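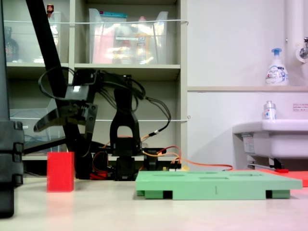
Última modificación: 23/06/2022

3. Normas de la mesa de trabajo

Ya tienes el brazo Jenton montado y el programa Tondix instalado, así que llega lo mejor: ¡ponerlo a manipular piezas! Esta sección recoge las reglas de uso de los puestos del taller Koutsoukos, en Florarthorpe. Valen igual para quien hace su primer ejercicio y para quien lleva meses grabando trayectorias. Léela entera una vez y déjala abierta mientras preparas el puesto.

3.1 Zona de trabajo

1. Marca en la mesa un radio de 35 cm desde el centro de la base. Es la zona de alcance, y con el par activado no se meten las manos en ella.
2. Coloca dentro únicamente las piezas del ejercicio. Vasos, móviles y herramientas, fuera.
3. Comprueba que la base no cojea ni gira al empujarla con dos dedos.
4. Revisa los trípodes y soportes cercanos. Mueve el brazo a mano, con la alimentación cortada, por todo el recorrido previsto y confirma que no toca ninguna pata.

Nota: si cambias un soporte de sitio, aunque sea un poco, repite el paso 4. Cuesta muy poco y se aprende muchísimo sobre el recorrido real de las articulaciones.

3.2 Conexiones

1. Con la fuente apagada, sigue cada cable desde la placa hasta su servo y presiona los conectores uno a uno.
2. Deja holgura en todas las articulaciones. El lazo tiene que permitir el giro completo sin tensarse y sin entrar entre las mordazas.
3. Separa los cables de alimentación de los bordes de la mesa.
4. Enciende la fuente y espera a que Tondix reconozca todos los servos antes de activar el par.
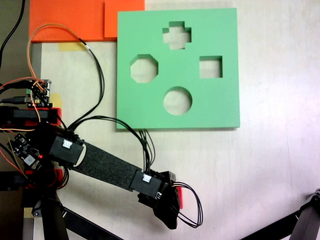 Si falta alguno en la lista, apaga, vuelve al paso 1 y empieza por el servo más cercano a la base. Como van encadenados, un conector flojo puede dejar sin comunicación a todos los que vienen detrás.

PRECAUCIÓN: no conectes ni desconectes servos con la placa alimentada.

3.3 Colocación de las piezas

1. Apoya las piezas directamente sobre la mesa, sin papeles debajo.
2. Deja libre un hueco para que la pinza baje sin rozar las piezas vecinas.
3. Pon los bloques altos de pie y comprueba que se sostienen solos.
4. Guarda la posición inicial en Tondix con un nombre que entienda cualquiera. «Prueba buena» no sirve; «bloque a bandeja, inicio», sí. 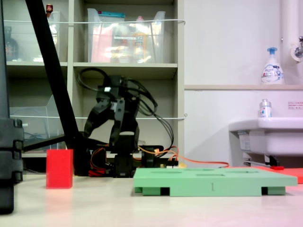
Figura 3.2. Puesto con bloque rojo y bandeja verde.

3.4 Primer movimiento

1. Limita la velocidad al mínimo en el panel de movimiento.
2. Ajusta la espera entre órdenes a 400 ms.
3. Ten una mano junto al interruptor de la fuente. En los primeros ensayos se trabaja siempre así, también si hay parada en pantalla.
4. Ejecuta 3 ciclos sin pieza. Si todos salen limpios, añade la pieza y repite.
5. Consulta la temperatura de los servos al terminar cada tanda. Con 52 °C en cualquiera de ellos, corta el par (sujetando antes el brazo) y deja que se enfríe.

Ver por primera vez cómo la pinza llega justo donde le has pedido es una alegría, de verdad. Disfrútalo, y sube la velocidad poco a poco.

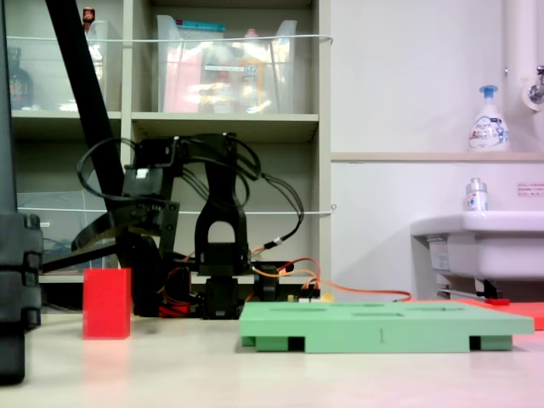
La aproximación a la pieza se programa siempre en dos tramos: uno rápido hasta un punto de espera y otro lento hasta el agarre. En el punto de espera la pinza debe estar abierta y sin contacto, como aquí, con las mordazas justo por encima y por detrás del bloque rojo. Fíjate también en el cable naranja largo, que sale de la base y pasa por detrás de la bandeja verde; llévalo por ese lado también en tu puesto y tendrás despejada la parte delantera de la mesa.

PRECAUCIÓN: al cortar el par, el brazo cae por su propio peso. Sujétalo por el eslabón vertical, nunca por la pinza ni por los cables.

3.5 Al terminar

1. Lleva el brazo a la posición de reposo y corta el par.
2. Apaga la fuente y espera a que se apaguen los indicadores de la placa.
3. Anota en la hoja del puesto cualquier ruido, vibración o conector flojo.
4. Exporta las trayectorias de Tondix a tu carpeta.

La calibración de la pinza se explica en la sección siguiente.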